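Paying off the card first or keeping the savings?
Board: Debt and credit

ostinato_k
Hello all. I owe 3141 dollars on a Borance card and I have 1536 in savings at Wesbridge. My wife says to send all the savings to the card this month. I am afraid to have nothing if the car breaks. In my country we did not use cards, so I am still learning how this works. What would you do?

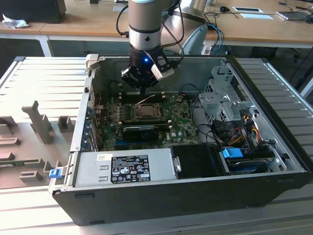
Dell desktop with the side panel off

pellworth
Keep 1000 and send the rest. Then pay as much as you can each month. An empty account is how people end up back on the card.

murali.nair
I disagree with pellworth. The card charges you every day and the savings pay you almost nothing. If the car breaks, you can use the card again, and in the meantime you saved the interest. 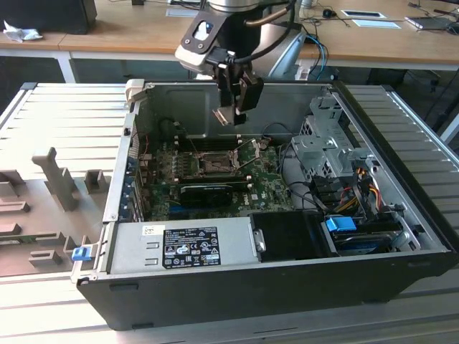 1 min read

pellworth
That works only if Borance does not lower his limit. Echeverri did this to me in April, two weeks after I made a large payment. I had no savings and no credit, and the rent was due.

murali.nair
Fair point, I did not think about the limit. I still say 1000 is too much to leave if his job is safe.

ostinato_k
The job is safe, I think. I work in the office at Cotholm and they pay on the 15 of each month. Maybe I keep 1000 until the car inspection and

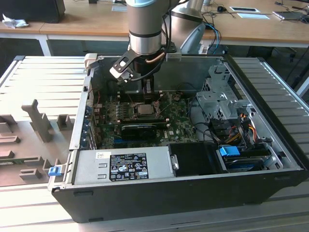
after this I send more. I also want to call Borance and ask for a lower rate – is it rude to ask?

pellworth
Not rude at all. Call in the morning and write down the name of the person you speak to.

ostinato_k
Thank you both. I will show this to my wife tonight.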